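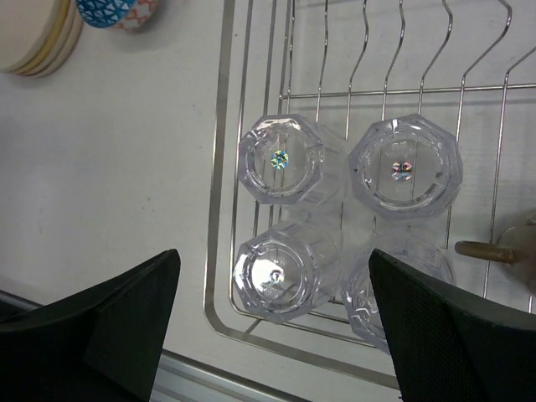
Klare Kunststoffbecher im Abtropfgestell

Drekard Handspülmittel-Konzentrat Kassa, Nachfüllflasche
Dezember, Redaktion Clakatlow

Kassa ist ein Konzentrat für das Spülen von Hand. Es enthält keine Farbstoffe und riecht schwach nach Zitrone. Geeignet für Keramik, Glas, Edelstahl und die meisten Kunststoffe. Nicht für Geschirrspülmaschinen verwenden, auch nicht in kleinen Mengen.

Inhalt: 1000 ml
Gewicht gefüllt: 1035 g
Haltbarkeit nach dem Öffnen: bis zu 13 Monate
Verschluss: Schraubdeckel mit Dosierkappe

Für ein normales Spülbecken genügen sieben Milliliter, das entspricht dem unteren Strich in der Kappe. Bei hartem Wasser etwas mehr nehmen. Erst Wasser einlassen, dann dosieren, sonst schäumt es stark.

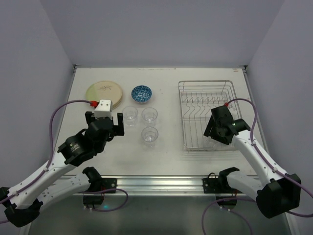
Pumpspender und Zubehör

Die Flasche passt auf den Pumpspender Gallo, der getrennt bestellt wird. Ältere Spender mit schmalem Gewinde passen nicht. Den Spender vor dem ersten Befüllen mit klarem Wasser durchpumpen. Bei Frost nicht im Schuppen lagern, das Konzentrat wird sonst trüb. Bei Zimmertemperatur klart es wieder auf.

Kommentare 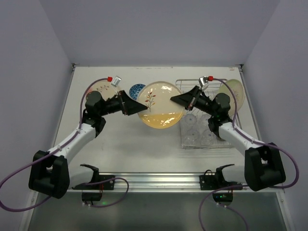

Eldana Kumsa: Löst Fett gut, der Geruch ist angenehm schwach. Die Kappe tropft bei mir leider nach.

Angus Rutherford: Gibt es das auch im Kanister? Für unsere Teeküche ist die Flasche zu klein.

Clakatlow: Ein Kanister ist derzeit nicht im Sortiment. Tropfende Kappen tauschen wir um, bitte kurz melden.

Diese Seite verwendet Cookies. Einstellungen ändern | Akzeptieren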